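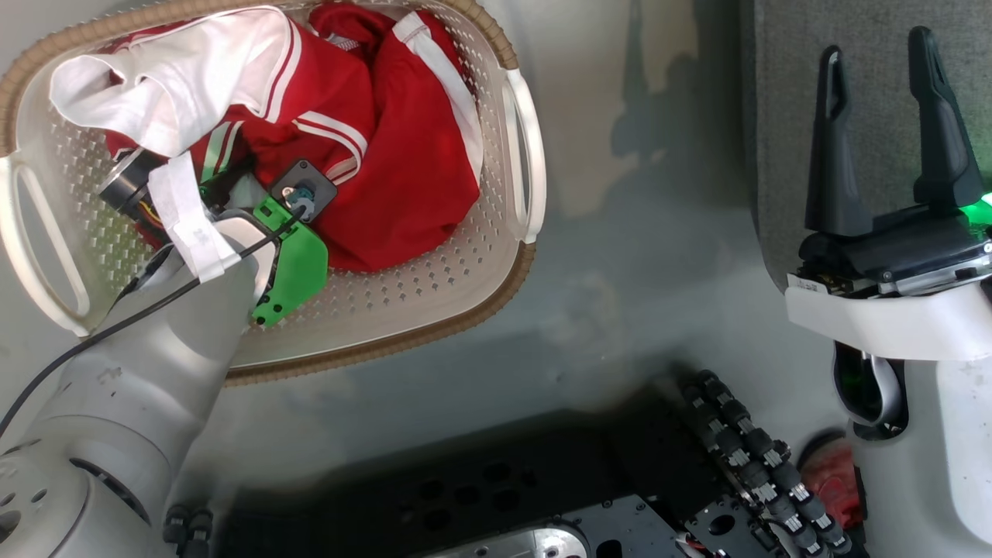
Left gripper faults out partway through laundry picks, anyone seen this?

Posted by stasham_basement

So I've got a two-arm setup pulling clothes out of a basket, and the left gripper keeps dying on me. It closes on thin cotton, starts to lift, then the controller throws fault 761 and the whole arm freezes with the cloth still in its fingers. The right arm runs the same routine and has never done it. Thick stuff like jerseys is mostly fine — it's the thin white things that kill it. Last night it got through 235 picks before the first fault, and after that it couldn't manage five in a row. I already swapped the power supply and reloaded the Naleo config. What do I try next?

gearhead3301

Check for fabric getting pulled in between the gripper parts. Mine did exactly this in November! A thin strip works its way in beside the fingers, the motor stalls, and you get an overcurrent fault. Kill the power before you go digging in there, please. I didn't, the thing reopened on my thumb, and I had a black nail for weeks. Then drop your closing force and see if it goes away.

peixoto_fan

just buy a new gripper

volmont_tinkerer

Agree with gearhead on the power — use the real e-stop, the pause button leaves the motors live. I'd also look at the cable running along that arm. Wiggle it gently near the wrist with everything off and a meter on it. Mine had a broken conductor at 3000 cycles and it only showed up when the wrist was bent down into the basket. Post the log if the wire checks out okay.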